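Udatton Workshop Guide
Section 2: Opening a used desktop tower and checking it inside
Revised 17 April 2022 by Huguette Pons

What you need

A crosshead screwdriver, an earthed wrist strap, a torch, a soft brush and a box for screws. The Sovix starter kit lists 18 tools for this job. You will use three of them. The magnetic tray in the kit is fine if you already own it, but a saucer does the same work.

Before you open the case

1. Shut the computer down from its own menu and wait for the fans to stop.
2. Switch off at the wall, then pull the mains lead out of the power supply.
3. Hold the power button in for a few seconds. Old hands say this "drains" the machine. It clears what it clears, and you should still treat the power supply as a sealed box.
4. Disconnect everything else at the back. If the seller's note says the machine has been tested, write "untested" on your job sheet and carry on.
5. Lay the tower on its side on a firm, clear surface, with the removable panel facing up.

CAUTION: Never open the power supply itself. There is nothing in it that this guide will help you repair.

Taking off the panel

6. Look for a latch or thumbscrews along the back edge before reaching for the screwdriver. On many office towers there are no screws to undo.
7. Slide the panel back and lift. If it won't move, stop and look again for the catch. Advice to "give it a firm tap" has bent more panels than it has freed.
8. Put on the wrist strap and clip it to bare metal on the case, well away from the board.

Looking before touching

9. Find the power supply, the motherboard, the memory slots and the drive cage. Do this by eye, with your hands out of the case.
10. Look at the processor socket. If the bracket is up and there is no processor in it, the computer won't start, whatever the listing told you. Note it on the sheet as "socket open, no CPU".
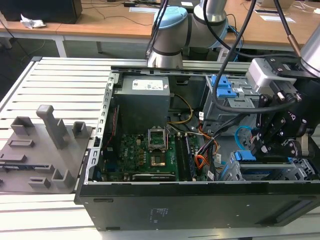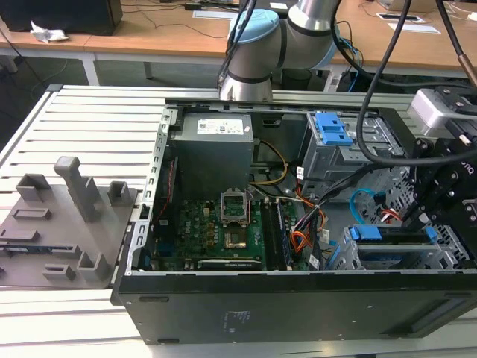
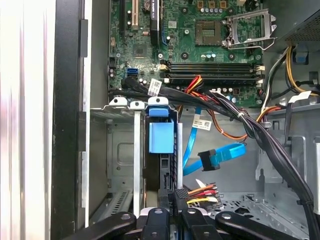 Fig. 2. Side panel off, processor socket empty and its retention bracket raised.

NOTE: An open socket is easily spoiled. Keep brushes, sleeves, cable ends and compressed air away from it. If you have a proper socket cover, fit it now. A square of kitchen foil is not a socket cover, and neither is tape.

11. Shine the torch across the socket from two sides. You are looking for an uneven patch in the pattern of contacts. If you find one, record it and leave it alone. There are videos showing contacts being straightened with a needle; they seldom show how many boards came before the good one.
12. Check the capacitors. Tops should be flat. A slight dome or a brown crust means the board goes in the parts pile.
13. Open the latches at the ends of each memory slot and lift out any module by its edges. Write down which slot it came from.

Cables

14. Follow each cable from end to end before unplugging it. Colour is a weak guide. A blue data cable and a blue latch are easy to spot, but the next machine on the bench may have neither.
15. Press the clip on a power plug and ease it out by the plug. Don't pull the wires.
16. Leave any printed labels on the cables. They look like rubbish and are sometimes the only way to find a replacement.

We are told that the Vlachopoulos method (every cable tagged, every tag logged) saves time on reassembly. I tried it in October. It suits people who enjoy tags. For a tower with two drives — which covers nearly everything that reaches us — masking tape and a pencil are enough.

Drive cage

17. Where the cage has coloured plastic latches, those are the parts you are meant to press. Try them gently first, as old plastic can snap.
18. Unplug the data and power leads, then slide the drive out level.
19. Read the size from the drive's own label. A machine sold to us with a "500 GB" sticker on the outside may hold a drive of that size, a smaller one or none at all.

CAUTION: Do not connect a drive of unknown history to your everyday computer.

Cleaning

20. Brush dust out of the vent holes, working away from the board. Prellard sells a foam for the purpose (order code 2310). I can't tell the difference between a case done with the foam and one done with a dry paintbrush, and the paintbrush doesn't need wiping off afterwards.

Closing up

21. If the board is staying in, lower the bracket only when a processor or the correct cover is in place.
22. Tuck cables clear of the fan blades and the panel edge.
23. Check the screw box. Anything left over belongs somewhere.
24. Refit the panel, stand the tower up and attach the job sheet to the top with tape.

Section 3 covers fitting a processor.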